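3.2 Table and objects

The tableware task was done in a room of the Bodcombe site, on a rectangular table with a pale wooden top and rounded corners. A large white foam board was laid over the table and left a wooden border on all sides. We kept the same board for all 317 trials, so it carries stains near its center, and these stains were not removed between the sessions.

The main object is a white ceramic bowl on a round white saucer. Its rim is slightly irregular, and for this reason we did not treat the bowl as a perfect circle when we measured its position. At the start of each trial the bowl stands near the far edge of the board, with a crumpled item inside it that rises partly above the rim (Figure 5). Each of the 12 participants received the same spoken instruction from the second author. The order of the trials was drawn before the first session and is given in the appendix.
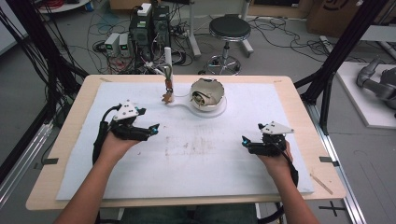
Figure 5. Bowl and saucer on the foam board, with both hands of the participant above the table.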